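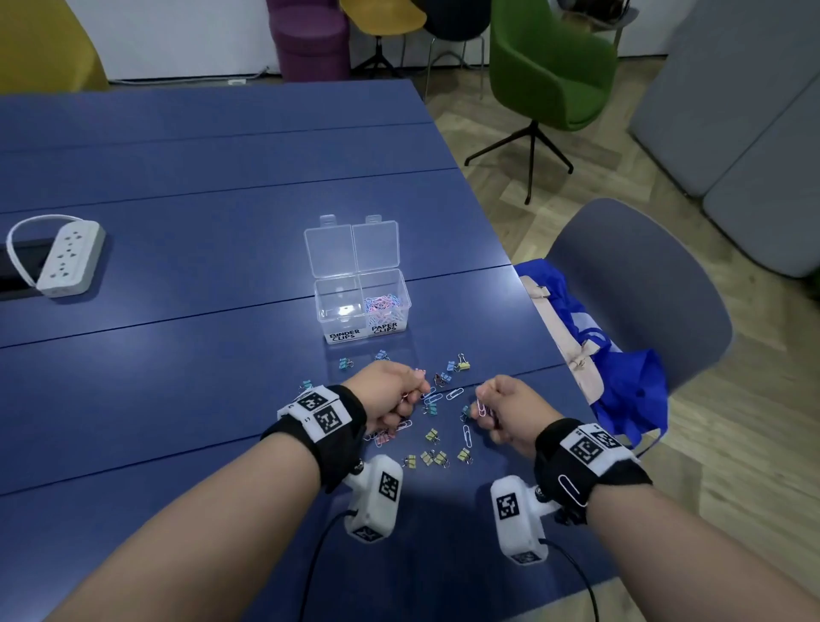

Trinh Trịnh asked on the list whether the sorting episodes should be kept when the operator picks up a second item before placing the first. The message is quoted in full below, followed by the position of the collection office.

> Dear all,
>
> While reviewing the small-parts batch I found many episodes in which both hands hold a clip at the same time. The written protocol speaks of "one item per cycle." Several reviewers have been rejecting these episodes and others have been passing them, and the totals from the two groups no longer agree. Of the 2,972 episodes submitted, 323 are now marked as disputed.
>
> I would also like to know whether a paper clip that goes into the binder clip side and is then moved to the correct side counts as a failure.
>
> Could the office please rule on both points before I release the batch to Frerichs?
>
> Trinh

Dear colleagues,

Thank you to Trinh for raising the matter. The rulings below apply to all small-parts work under the Mivus project, including episodes already submitted.

**Two-handed picking.** Episodes in which both hands hold an item are to be accepted. The phrase "one item per cycle" was written for the single-arm protocol and should have been removed when the two-handed task was approved. Reviewers should judge each hand separately, from the moment it closes on a clip to the moment it lets go over a compartment. The instruction sheet will be corrected under section 2.

**Corrected placements.** A clip placed in the wrong compartment and then moved is not a failure. Please use the label "recovered" and mark the start and end of the correction. The Wotholm team has asked specifically for this kind of example, and the present set contains only 116 of them. Operators should not make mistakes on purpose in order to raise the number.

**Starting layout.** Binder clips and paper clips are to be mixed on the table before recording begins. The lid of the box must be fully open and both compartment labels must be readable. Either compartment may already contain clips of the right kind, and the box does not have to be emptied between episodes.

**Markers.** An episode should be held back if the wrist markers or the markers on the handheld units are hidden for most of a pick. Short gaps are acceptable. Matúš Šimek will supply the revised threshold for the Multer tracking software, and until then the existing one stands.

Disputed episodes will be returned to the review queue without their earlier marks. Reviewers are asked not to look up the previous decision. Any episode that remains in doubt should be sent to Carol Parsons with the episode number in the subject line.

The batch will not be released to Frerichs until the second review is complete. The next full revision of the protocol is planned for December.

Sincerely,

Gareth Naylor
Collection Office
2025-08-16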